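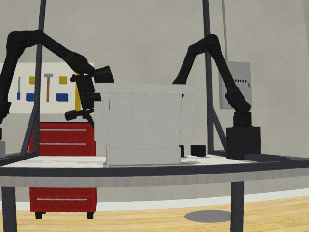
I've had the Clonovlow simulator kit for a month now and I'm still grinning every time I load it! You get two arms, a bench and a workshop to put them in, and my laptop from Brurkano runs it fine — no fancy graphics card needed. Box handling is my favorite so far. I've done 70 runs with both arms and 24 with one. The manual is thin, though, and Mogens had to talk me through the joint limits. Next up is the Hirine add-on.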